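Visit report: the demonstration room at Plolura, 28 October 2024

Yichen Qiu and I went over to see how Plolura gathers examples for its two-handed grasping model.
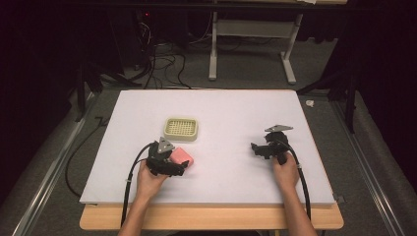

We were met by Tuva Tveit, who runs collection, and spent most of the morning in the room itself. The questions we had brought concerned throughput, rejection rules and whether handheld recording would suit our own bench work at Garnis.

Operators work with a gripper in each hand, both cabled. The objects that morning were household items, among them a pink sponge and a small cream-colored plastic basket with mesh sides, set out on a white foam board over a wooden tabletop. Tveit prefers the board to bare wood for contrast. Dark curtains are hung at the sides of the work area.

One task is recorded per episode. The operator starts from a fixed pose, performs the task once and returns to the pose. Object positions are changed between episodes according to a printed sheet. A session is 102 episodes, split among 3 operators, and no operator works more than 2 sessions a day. Tveit said quality drops before people report being tired.

Rejection is done by a second person the same afternoon. Grounds for rejection are a lost tracking signal, a regrasp not called for in the task, or a hand resting on the board. Failed grasps are kept and labeled separately. Yichen asked whether the labels are used in training yet. They are not; Yaqin Liao plans to test them in December.

We did not see the training side. Still open for us: clock synchronization between the left and right grippers, cable wear, and the format of the exported files. Tveit will send a sample set to Yichen.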